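The Pidus laboratory has today released the results of its study on two-handed picking from household shelves. A short summary follows in this thread. (1/7)

The question was a plain one: does a robot collect items more reliably when one hand carries the basket and the other does the reaching? Earlier work, including our own April report, kept the basket on a stand. (2/7)

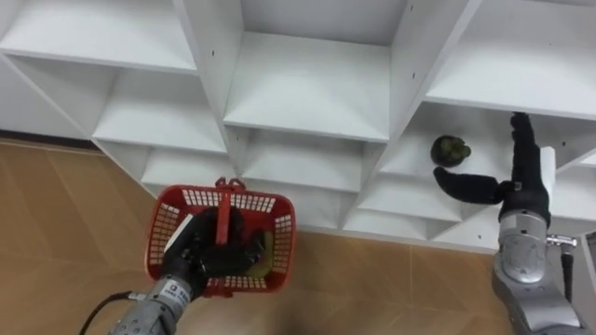
Our method, named Phí, treats the two arms as a single task. A person first guides the robot through each pick, and both arms are recorded together. The carrying hand must hold the basket by its handle, open side up, while the other hand works inside a compartment with panels close on either side. Methods that plan each arm alone tend to struggle with this. (3/7)

Training used 200 guided runs, prepared by Nusrat Fakir and Prasanna Kodikara. Items were moved to different compartments between runs, so that the robot could not rely on a fixed position. (4/7)

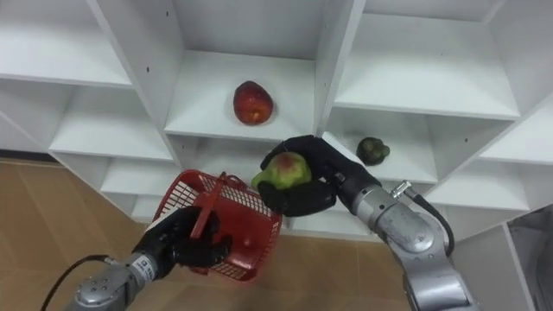
The second stage is the transfer to the basket. Phí brings both hands towards each other at this point, which shortens the reach. In testing, 119 transfers were completed without help. A further 14 needed a second attempt, and 11 ended with a dropped item. (5/7)

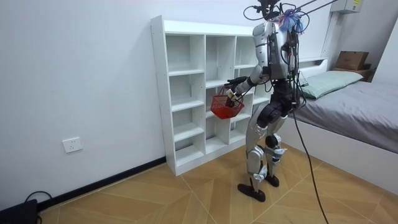

Balance was studied separately by Shahnaz Dewan. A basket held out to the front shifts the load on the legs, and the effect grows as items are added. For that reason the robot is trained standing on its own two feet, with the basket held at roughly waist height by the shelves – the same posture it needs when collecting. Overhead cables remain attached throughout, and walking between rooms is outside the scope of this study. (6/7)

The main limit is item shape. Rounded items were handled well; thin, flat ones were not, and the team will look at these next. The full report was written by Vasanthi Barua and Sumaiya Biswas. We thank our partners at Woltport for their support. (7/7)

Contact: Pidus press office | © Pidus 2018 | Back to top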